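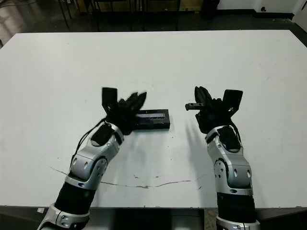
Rajitha Siddiqui wants to know how a solar panel makes electricity when nothing on it moves. No wheels, no steam, no noise. Good question, lots of kids ask it. Quick answer first, longer one after.

Quick answer: sunlight knocks tiny bits loose inside the panel, and those bits flow along a wire. That flow is electricity. Done!

OK, longer one.

What's inside a panel?
Look close at a solar panel and you'll see squares. Each square is called a cell. Most cells are made from silicon, and silicon comes from sand. Well, from quartz, the hard stuff in a lot of sand. It gets melted, cleaned up, and sliced super thin. Thinner than a cracker. Way thinner.

What does the sun do?
Everything is made of atoms. Atoms have even tinier parts called electrons. When light hits the silicon, some electrons get a kick and pop loose. Now they can move.

But loose electrons would just wander all over the place. So each cell has two layers, and they're a little different from each other. Where the layers meet there's a kind of one-way push. Think of a slide at the playground. Easy to go down, hard to go up. The electrons get pushed to one side, then they have to take the wire to get back around. On the way they do jobs. Light a lamp, run a fan, charge a tablet.

One cell is pretty weak. Hook a bunch of them together and you get a panel. Hook panels together and you've got an array (uh-RAY). The array behind the school in Pluvenholm has 140 panels. The one out at Mokstead has 900, all in long rows, with sheep walking around underneath eating the grass.

Does it have to be hot?
Nope. Panels want light, not heat. They work a bit better when they're cool. A bright cold day in December can be great, just short.

What about clouds?
Still works, only slower. Some light gets thru the clouds. At night you get nothing, so people use batteries or take power from the regular grid.

Why are they tilted?
To face the sun better. Rain slides off too and takes some of the dust with it.

Words to know
Cell: one small square that makes electricity.
Electron: a tiny part of an atom.
Array: a group of panels working together.
Grid: all the wires that bring power to homes.

Try it
Get a solar garden light, the little kind on a stick. Leave it in the sun all day. Next day, cover the top with a sock and leave it out again. Compare how long it glows each night. Write it down so you dont forget. And never look right at the sun, not even for a second.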